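Juvley Support
Ticket: Trerker under-counter chiller, cold tap stops partway through pouring
Site: Watkins, Flododville office, staff kitchen
Opened: 23/11/2018
Priority: Normal
Status: Closed, one item carried over

Reported by site

Cold water from the Trerker tap starts normally and then drops to a trickle. After that it stops altogether. If we leave it alone it comes back, but it does the same again. The ordinary cold tap over the sink is fine. No water on the floor of the cupboard. The green light on the front of the chiller stays on throughout and there is no beep.

It was fitted in August and gave no trouble until this week. We have turned it off and on at the wall, which made no difference.

Support reply

Thank you for the report. Please could you check the following and reply on this ticket.

Is the lever on the blue isolating valve in line with the pipe? It should not be at an angle.
How much water comes out before the flow drops? A measuring jug will do.
How long does the tap need before it runs again?
Does the sparkling side do the same thing, or only the still?
When was the filter cartridge last changed?

Please don't take the cartridge out yet. If it is the cause we would like to see it in place first.

Site reply

Valve lever is in line with the pipe.

Used the jug from the cupboard. We got 700 ml before it slowed down. Did it again after lunch and the result was the same as near as we could read it.

Recovery is slow. It can take up to 20 minutes before it will pour properly, less if the tap has only been used briefly.

The sparkling side is switched off and has been from the start. There is no gas cylinder connected.

Filter is the one it came with. There is a sticker on it for writing the date but nothing has been written on it.

Support reply

A fixed amount followed by a slow recovery tells us the tank inside the chiller is emptying faster than it can refill. The tap itself is working. Something is holding back the supply between the isolating valve and the tank. In order of likelihood for this model:

Filter cartridge blocked or not fully seated.
Inlet hose kinked behind the unit.
Strainer at the inlet elbow blocked.
Inlet solenoid not opening fully.

We suggest starting with the hose, which needs no tools. Slide the chiller forward in the cupboard as far as it will go without pulling. Look at the white hose on the left where it leaves the wall. It should make one wide curve. If it has a flat spot or a sharp fold, straighten it, push the unit back carefully and watch that the fold does not return.

Site reply

Photos attached. The hose did have a bend in it behind the chiller, though we would not call it a fold. It is straighter now. We have put the chiller back a little further forward than it was, so the cupboard door only just shuts.
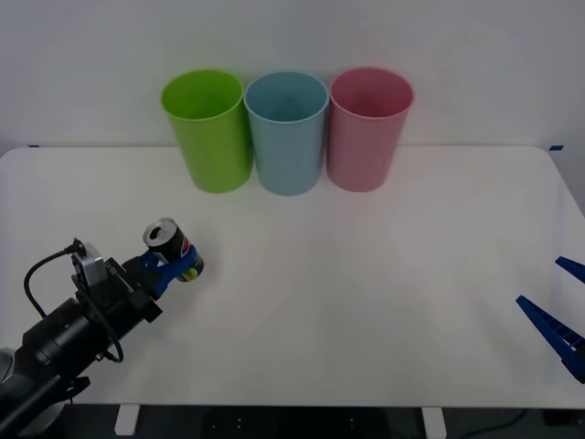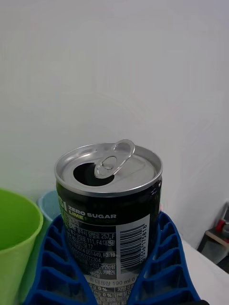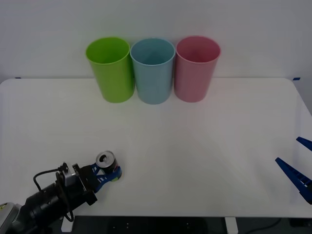
Page 2

Support reply

Received, thank you. Please repeat the jug test now that the hose has been moved. Use the same jug and hold the lever down without letting go, so that we can compare with the first result.

Site reply

Slightly better. It got to the top line of the jug before it slowed, where before it was well short. Then it stopped the same as before. The recovery is no quicker that we can tell.

There is now also a ticking sound from the unit while it refills. It may always have done this, as the door is normally shut.

Support reply

The ticking is the inlet solenoid and is normal during refill. It should stop when the tank is full. If it carries on overnight let us know.

The hose was part of the problem but not all of it. Next step is the cartridge. You will need a bowl and a cloth.

Switch the chiller off at the wall.
Turn the blue isolating valve a quarter turn so that the lever is across the pipe.
Hold the cold tap open until nothing more comes out.
Put the bowl under the filter head.
Turn the cartridge to the left until it drops free. It will be heavy and will drip.
Look up into the filter head and check that the black sealing ring is sitting flat in its groove.
Refit the same cartridge, turning it to the right until the arrow lines up with the mark on the head. It needs a firm push upwards for the last part.
Open the valve slowly, check for drips, then switch on.

Run the tap until it spits and clears. The water may look cloudy in the glass for a while. This is air and will settle from the bottom up.

Site reply

Done, with one difference. The arrow was not lined up with the mark when we started. It was short of it by a thumb's width. After refitting it lines up. Sealing ring looked all right, wiped it with a clean cloth.

Flow is better but still not right. The jug fills and we can get most of a second one before it slows.

Water was cloudy as you said and it cleared.

Support reply

That is a useful finding. On this filter head the last part of the turn opens an internal valve, and if the cartridge stops short the valve is only partly open. It will pass enough water to look normal on a quiet day.

Since the flow has improved and is still below what we expect, we would like the inlet strainer checked. This involves undoing a compression joint, so it should be done by your building maintenance contractor or by us. Please say which you prefer. There is no call-out charge while the unit is under its first-year cover, provided the fault is with the chiller or parts we fitted. If debris has come from the building pipework the visit is chargeable.

Site reply

Please send someone. We did have plumbing work on this floor recently, in the toilets next door, and the water was off for a morning. We did not connect the two at the time. The trouble with the tap started after that but we could not swear to the day.

Support note, internal

Water off and back on next door is a likely source of debris. Told site the charge may apply. Visit booked. Parts to take: strainer, inlet elbow, solenoid, two fibre washers, replacement cartridge. Parking is at the rear of the building and the barrier needs a code from reception.

Engineer's report

Unit running on arrival, green light on. Cold tap slowed as described. Supply pressure at the isolating valve normal. Pressure after the filter head normal. Pressure at the chiller inlet low.

Isolated and drained down. Removed inlet elbow. Strainer mostly covered with grey scale and a few flakes of jointing compound. Jointing compound is not a type we use. Cleaned the elbow, fitted new strainer and washers. Solenoid tested and left in place.

Replaced cartridge at the same time as the old one had caught some of the same material. Wrote the date on the sticker.

Inlet hose is longer than it needs to be for this cupboard, and the extra length is what makes it bend when the unit is pushed back. Did not have the shorter hose on the van. Clipped the hose to the cupboard side as a temporary measure. Door shuts.

Refilled and flushed. Filled the jug repeatedly with no drop in flow. No leaks at any joint after the unit had been left running with the tap shut.

Advised site to close the blue valve before any further plumbing work on the floor and to run the sink tap clear before opening it again.

Site reply

Working well since the visit. The ticking stops soon after each pour. No water in the cupboard.

We would like to query the charge. The filter was not turned fully home when it was fitted and the hose was the wrong length, and both of those were down to the installation.

Support reply

We agree. The strainer blockage came from the building side, but the other two points were ours and would have needed a visit in any case. No charge will be made for the labour, the cartridge or the washers. The strainer is a small part and we will not be invoicing for it separately.

A shorter inlet hose has been ordered. Fitting it will mean the chiller is off for part of a morning, and we will contact you to agree a time.

Site reply

Any morning except Monday. Please ring the front desk first as the kitchen is sometimes booked.

Ticket closed. Hose replacement carried over to a new job on the same account.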